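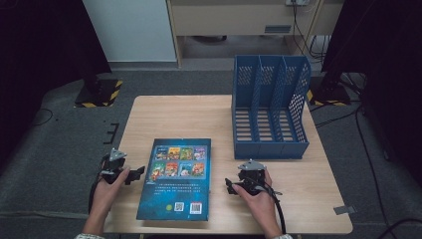 Children's Book Shelving: Frequently Asked Questions
Canbridge Reading Room, Trodness branch
Updated April 13, 2025

Which holder do I use for picture books?
Use an upright plastic magazine holder with three compartments. Set it with the low side toward the reader and the tall panel at the back. Single-slot holders are kept for pamphlets.

Which way does a book face?
Spine out, top edge up. Check the back cover before filing. Series titles often carry a grid of the other volumes there, and this is the quickest way to confirm which series a book belongs to.

Do hardcovers and paperbacks share a compartment?
No. Hardcovers go in first, in an outer compartment. Thin paperbacks bend when they are pressed against a hard board, so they get a compartment to themselves.
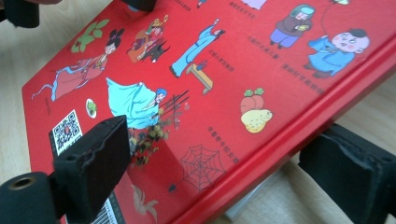
Large hardcovers should be held by both long edges and lowered in straight. Do not pull one out by the top of the spine. If it does not slide in without force, the compartment is full.

Where do Chinese-language books go?
With the rest of the children's stock, under the Danik shelf list. The list was last revised in February and has 2,647 entries, of which 237 are in Chinese. File by the number on the list. Do not sort by cover color, as volumes with similar covers may have numbers far apart.

Can books be stacked flat while I sort?
Yes, on the table only. Keep stacks low and square up the edges before lifting.
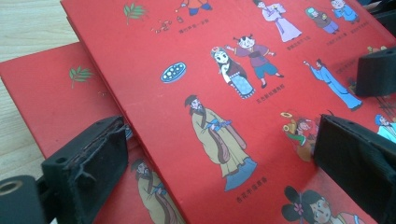
Two red books stacked on the sorting table, upper cover with a robed, bearded figure.

What if the holder tips?
Move the heaviest book to the middle compartment. If it still tips, split the contents between two holders.

Where are spare holders?
In the Llewellyn cabinet, lower shelf. Sign out anything you take. Damaged holders go in the bin beside it.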